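Slide 8 — Looking after the finger pads

Start with the Skastia cell. Two arms, one table, folding work. We check the green fingers every 257 cycles and swap them at 2000.

Wipe first, then check the screws on the black brackets. Pause here for the pictures.

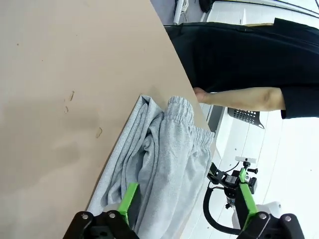
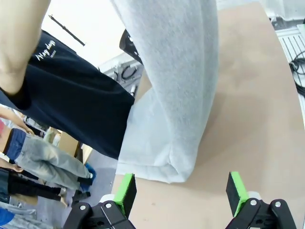 Wrist camera views at the table, green fingers and gray sweatpants in both.

Cable next. Leave slack at the wrist — Sheila Furnival has the Gumton routing sheet if anyone asks. Then on to slide 9, spares.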